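Voto Handrails: Frequently Asked Questions

What are Voto handrails made of?
The rails are bent metal tube with a silver finish. The Rerside series has one angled bend; the Stasitz series is supplied to a drawing.

Can a bent rail be gripped at the bend?
A hand will close on the bar at or near a change of direction, but the straight run gives a more even hold. Place the straight run where the user needs support and treat the bend as a transition.

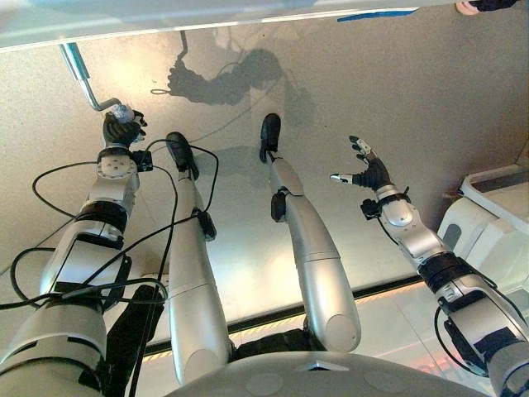 Issue 216

How is the angle of a bend specified?
State the change of direction from the straight line, in degrees, and the length of each leg measured to the center of the bend. Drawings marked only "left" or "right" are returned. For a rail with two bends, state whether both lie in the same plane.

Should protective film or tape be removed before use?
Remove all of it, including pieces under the brackets. Loose film can turn under the hand. Wipe off adhesive residue with a damp cloth and mild soap. Do not use steel wool.

What is the shortest leg you will bend?
200 mm on either side of the bend. Shorter legs are made by Říha as welded parts, order code 922.

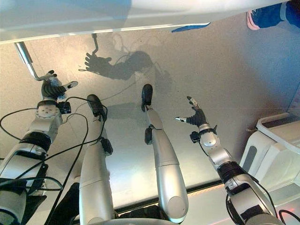

Can I cut a rail to length myself?
Straight ends can be cut with a fine-tooth saw and deburred with a file. Leave the bend and the bracket positions untouched, and fit a new end cap.

How often should the fixings be checked?
Check all screws one month after installation and every June after that. Replace any bracket that moves when the rail is pulled by hand.

Where is the part number?
On the delivery note, following the prefix. The standard L-shaped rail is 2292.

Page last revised Mon 30 January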